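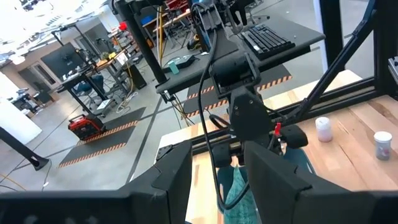
teal cloth, two jars. thread on cleaning out the medicine cabinet

ok so drop-off day at Sellach is Saturday, October 23, 2021, lot behind the pharmacy, and I have been meaning to do this since August. going to write down how it went in case it gets one of you moving

background: my mom moved in with us this summer. she came with a suitcase, a sewing machine and a shoebox of pills. we already had two bathrooms and a kitchen drawer full. merge those and you get a mess

first pass: everything out. all of it. bathroom, other bathroom, kitchen drawer, nightstands, glovebox, the bag from the beach trip. the glovebox had cough drops that were one solid cough drop

also the purses. check the purses. mom has 5 purses she calls "the spare one"

2/ I mean I've lost track of the numbering already so forget that

sorting. I did three piles: take now, keep for later, going out. kept arguing with myself over keep for later. cold medicine nobody likes the taste of, is that a keep? went back and forth, out it went

dates. reading dates on tubes is awful. it's pressed into the crimp at the end, no ink. phone flashlight held sideways works. tilt till the shadow shows up

if the date was rubbed off I put it in the out pile. didn't sit there guessing

mom's rule is "if it smells fine." mom that's milk 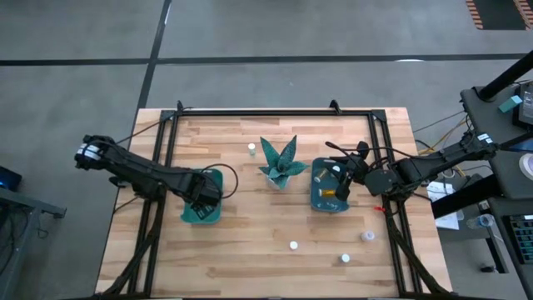

succulent in the middle, pill bottle on its side in the tray on the right

trays, btw. anything with a lip. stuff rolls. I did the first batch on a bedspread and was on my hands and knees with a flashlight after, and we have a dog

(dog is fine. dog was out with Vsevolod the whole time)

the shoebox took the longest. half of it was bottles from two pharmacies ago, different doctor, different dose. same drug in three bottles, three strengths. that scared me a little

so I stopped, and called Sellach, and got Tien-fu Hsueh, who has the patience of a saint. read him every label over the phone. he said bring the whole box in, don't toss anything of hers until we go over it together. so that's what we did

took 50 minutes at the counter. he had one question I'd never have thought to ask: what do you take that isn't in the box. vitamins, tea, the sleep stuff from her sister. apparently one of the teas matters. I had no idea the teas counted

so: ask about the teas

we left with one printed list. one! name, how much, when, what for. it's on the fridge, there's a copy in my wallet and one at my brother's. "what for" is the column I care about most because mom was taking one she thought was for her knees and it's for blood pressure

I know there are apps. Cherry Mae Villanueva got me to try Plorer for a week and it's fine, the reminders are fine, but mom won't look at a phone before coffee. paper wins in this house. if you live with a phone person go for it

ok labels. before anything empty goes in recycling I take the name and the Rx number off. black marker does NOT do it, you can read it right through if you hold it to a window. I soak them in warm water with dish soap and peel. the ones that won't peel I scrape

some of them will not scrape. those got the marker AND tape AND a bad attitude

things I was wrong about:

thought flushing was the normal way. pharmacist said don't unless the paperwork that comes with it tells you to

thought I could bring needles to drop-off. nope, not at ours. separate bin, seperate day, you call first. Miroslava Stetsiuk next door does her own injections and already had the right container so she walked me thru it

thought inhalers were fine to drop too. they wanted those kept apart from the pills. ask yours, every place seems to have its own idea

and I thought the bathroom was where this stuff belongs. it's called a medicine cabinet! but the shower steams it up every day. ours moved to the hall closet, high shelf, box with a latch. bathroom cabinet is now floss and sunscreen and looks like a hotel

(sunscreen has a date too. sorry)

some of you asked re: cost. drop-off is free. the latch box was the only thing I bought. Kastus hardware, left side, by the tackle boxes, it basically is a tackle box

replaced from the out pile: bandaids, thermometer battery, the kid version of the fever stuff, one tube of itch cream. that's it. we'd been keeping a whole drawer to have four things

someone in replies says do it when the clocks change so you remember. fine, good, stealing that

oh and the pet stuff. dog's ear drops were in with mom's eye drops. SAME SIZE BOTTLE. they now live on different floors of the house. please go look at yours tonight

update from the lot: line was longer than I figured, around 130 people before lunch according to the guy at the table. moved quick. you don't get out of the car, you hold out the bag, he takes it, done. no forms, nobody asked what was in it

bag I handed over was heavier than I want to admit

mom came along for the ride and waved at everybody. then told me in the car she has another shoebox. it's at her sister's

so that's next weekend

if you're doing an older parent's box, things I'd bring to the counter: the bottles themselves, the list if you have one, the parent. they know stuff. mom remembered a rash from years back that wasn't written down anywhere and Tien-fu added it right then

Radymyr Didenko asked if his pharmacy across the river does one too. call them, ask for the pharmacist and not the register. and go early, ours was packing up by 2

muting this for a bit, lunch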